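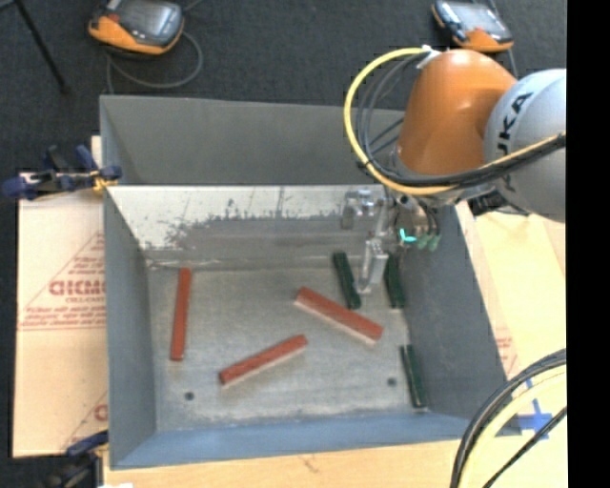
Tuesday's open house at the Olholm campus in Drotthorpe ran from four in the afternoon until eight. We got there a little after five and went straight to the robotics class on the second floor, where the student teams were showing their term projects.

The assignment this term was bin picking. Each team gets a metal bin with red and green bars in it and has to write the program that finds a bar, picks a grasp and lifts it out. Scoring is out of 100, with points taken off for drops and for touching the walls. Ketill Þorgeirsson, who teaches the course, said the walls cause most of the trouble — a bar lying close to one leaves very little space for a finger.

The team we talked to the longest calls its software Zostwood. They had logged 949 grasp attempts by the day of the open house, most of them run in the evenings. Their best score so far was 33 points higher than their first. One student told us the shiny metal had confused their camera for weeks, and that they ended up changing the room lights before they changed any code.

Visitors could stand behind a line of tape and ask questions between runs. There was a short talk in the Hsueh lecture room at six, mostly about admissions. Parking is behind the gym, and the side door closes at seven.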